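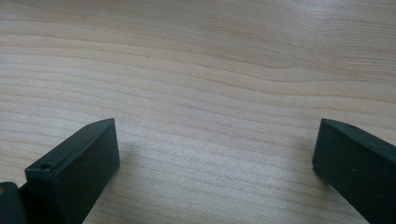

Wer entscheidet, wenn zwei Spieler nach der letzten Runde schlaggleich liegen? Maßgeblich ist die Wettspielleitung, die ein Stechen über 3 Löcher anordnet.

So stand es in der Platzordnung des Golfclubs Trasingate, und so verlas es Amedeo Sartori am Freitag vor den versammelten Mitgliedern. Er hatte die Lesebrille aufgesetzt und den Schlips gerichtet.

»Die Herren Galli und Russo«, fuhr er fort, »haben sich unverzüglich am zehnten Abschlag einzufinden.«

Evaristo Galli erhob sich. Er führte die Mitgliedsnummer 941 und hatte den Allmont-Pokal zwölf Jahre lang vergeblich gespielt. Russo war im September aus Claltside herübergewechselt und hatte das Startgeld von 2000 Euro in bar entrichtet, was im Protokoll vermerkt worden war.

Die ersten beiden Löcher wurden geteilt. Am dritten lag Russo nach zwei Schlägen auf dem Grün, Galli im hohen Gras. Er beugte sich über seinen Ball, verharrte und hob dann die Hand.

»Der Ball hat sich bewegt«, sagte er. »Ich habe ihn berührt.«

Sartori trat hinzu. Gesehen hatte er nichts - auch der Zähler schüttelte den Kopf.

»Sie geben dies zu Protokoll?«

»Ich bitte darum.«

Sartori schrieb den Strafschlag ein, setzte Uhrzeit und Kürzel darunter und reichte Galli den Stift. Die Unterschrift geriet etwas schief. Dann nahm Galli das Eisen wieder auf und stellte sich zum Ball.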